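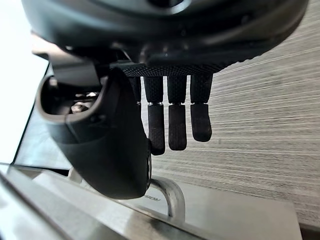

May 12, 2019

I moved into apartment 302 in April and the kitchen has been in some state of disorder ever since. This weekend I finally took everything out of the cabinets and put it back in a way I can live with.

The kitchen has one run of lower cabinets, one short run of uppers and a drawer stack next to the stove. The top drawer is the only one that opens all the way. The others stop a few inches short, and anything that slides to the back stays there until you reach in up to the elbow. When I moved in I filled all of them in the order the boxes came off the truck, so the tea towels were with the batteries and the can opener was under the baking sheets.

I started with the drawers. Everything went onto the counter, and when the counter was full I used the table. Then I wiped out the insides with dish soap and warm water. The bottom drawer had old shelf paper glued down with something that did not want to let go. A plastic scraper and a lot of patience got most of it. There is still a strip along the back and I have decided to leave it.

The top drawer now has the things I use every day: forks, knives, spoons, the peeler, the good scissors. I bought a Holeck divider tray for it, the expandable kind. It fits, with a gap on the right side where the spatulas go. The second drawer is for cooking tools that are too long for the tray. The third is towels and pot holders, and the bottom one is foil, bags and the rolling pin.

Pans were harder. I own a big Clisano skillet that I use most nights and a smaller one that I use for eggs, and they had been stacked with a towel between them under three saucepans. Getting the skillet out meant moving the whole pile. My friend Stijn Smits suggested standing the lids up in a file rack, the sort you would use for folders on a desk, and that worked well. With the lids out of the way the saucepans nest, and the skillet gets its own spot on the left.

The spices took up most of the afternoon. Half of mine come in bags from Rajput, the grocery near my old place, and I had been closing them with clothespins. I moved those into jars and wrote the name and the month on each lid with a grease pencil. A jar of ground ginger had a best-by date in the year 2000 – my mother gave me that one when I left home, and I had carried it through every move without opening it. I threw it out. The coriander smelled like dust, so that went too.

I did spend more than I meant to. The tray, the file rack and the jars came to 78 dollars. The jars were most of it. I could have saved pasta sauce jars for a while and washed them out, but I wanted to be finished.

Two things are still not settled. One is the cabinet over the fridge, which I can only reach from a step stool, and which now holds the stockpot, the roasting pan and a box of candles. The other is the Vellow mixer. It is too heavy to lift in and out of a lower cabinet and too tall to fit under the uppers, so for now it sits at the end of the counter by the window. I may try a rolling cart, if I can find one narrow enough to park beside the fridge.

Last night I made rice and lentils and found the cumin on the first try. The leftover boxes are flattened by the door, ready to go down to the recycling.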